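Fesine G2 Parallel Gripper, Two-Arm Evaluation Set

Manufacturer: Fesine
Supplied and supported by: Murnen, Lindville
Status: in stock, ships from Lindville on Wednesday

Overview

The G2 evaluation set is intended for labs and small integrators who want to compare the G2 gripper with the one they already use before ordering in quantity. The set contains two grippers, two wrist camera modules, cables for both arms and a mounting kit. It is sold or loaned for 31 days. Arms are not included.

The G2 is an electric two-finger gripper with interchangeable fingers. It is driven over the same cable run as the camera, so one sleeve per arm is enough in most layouts. Finger force is set in software and can be changed between picks without stopping the arm.

Our demonstration bench in Lindville is a walled table with two arms on a common front rail, and it is the layout used for the notes on this page. The walls give the cameras a plain background and keep dropped parts on the table. Customers who visit may bring their own parts. The standard set of objects is hand tools, a divided organizer, padlocks and scissors, chosen for their spread of weight, surface and height.
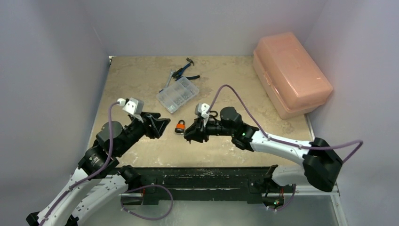
What is in the set

Two G2 grippers with standard angular fingers
Two wrist camera modules with brackets
Two sleeved cables, long version
One adapter plate per arm (state the arm model when ordering)
Cable clips, screws and hex keys
Printed setup sheet and a calibration target

Soft finger pads are a separate item. They are recommended for smooth plastic and are not needed for steel tools.

Specifications

Type: electric, parallel, two-finger
Finger opening: set by finger type, see the finger sheet
Grip force: adjustable in 7 steps
Weight with camera bracket, without cable: 290 g
Rated cycles between inspections: 1,000
Control: position, force, or position with force limit
Feedback: finger position and motor current
Camera mount: above the fingers, tilt adjustable with one screw

The inspection interval applies to the finger screws and the cable connector only. The drive has no user-serviceable parts and should not be opened.

Cable routing

Most faults reported during evaluation are cable faults. The connector on the camera module is rated for static use and should not carry the weight of the cable. Fix the first clip to the forearm and leave a free loop between the clip and the connector. The loop must be long enough for full wrist rotation in both directions. Check it by hand with the arm powered off, then at low speed.

At the elbow the cable should pass on the outside of the joint. A cable routed on the inside will be pinched when the arm folds. Any slack at the base can hang in front of the rail, provided that it stays clear of the table and of the other arm.

Two arms on one rail

The arms need to be able to reach a shared area without the camera modules touching. We set a keep-out distance between the two grippers in the controller and reduce it only for handover tasks. Start with the larger value on the setup sheet. If the arms are of different reach, set the distance from the longer one.

Work with one arm at a time during the first trials. The second arm can be parked upright on its own side with the fingers down, where its camera still covers part of the table.

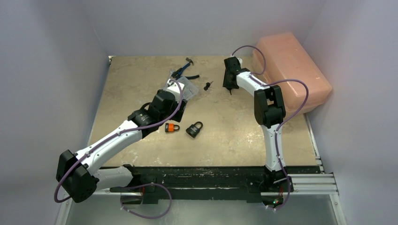
G2 set on the Lindville bench. Clear hinged-lid container at the left gripper, right gripper empty above the table.

Notes on test objects

Clear plastic. Transparent lids and walls are hard to locate from the wrist camera alone. Reflections from overhead lights shift as the arm moves and can be read as edges. Use the fixed camera for the first estimate and the wrist camera for the final approach. Force step 2 is a sensible starting point. Higher settings can flex a thin lid.

Padlocks. Approach across the body and keep the fingers off the shackle, which may swing. A padlock is short and fairly heavy for its size, so finger height above the table matters more than force. Black bodies need more light than colored ones.

Pliers and scissors. Grip at the pivot. Gripping one handle lets the tool open and rotate on the way up. This is the most common failed pick in customer trials — the finger position reading looks normal until the tool starts to turn.

Hammers. The balance point is close to the head. Picks at the middle of the handle are possible at high force, but the head will drop and may strike the table.

Comparing with another gripper

The adapter plate accepts the Wendt bolt pattern as well as our own, so a Wendt gripper can be fitted to one arm and a G2 to the other. Keep the following the same for both:

Object set and starting positions
Lighting
Approach speed
Finger pad material, if pads are used
Number of attempts per object

Swap the grippers between left and right arms halfway through. Differences in arm calibration are otherwise counted as differences between grippers. Record failed picks by cause (missed, slipped, dropped in transit, wrong pose) and keep the current log for each attempt. A blank record sheet is included with the set.

Loan terms

The loan period starts on the day of delivery. Return shipping is paid by Murnen within the region. Worn finger pads are not charged. Damaged connectors are charged at the spare part price. Loans booked in September are subject to a waiting list.

Technical contact: Poppy Staniforth, Applications, Murnen Lindville. Please include the arm model, controller version and a short list of the objects you intend to handle.

Related items

G2 soft finger pads, pair
G2 long fingers, pair
Sleeved cable, short version
Adapter plate, Wendt pattern
Camera bracket, low profile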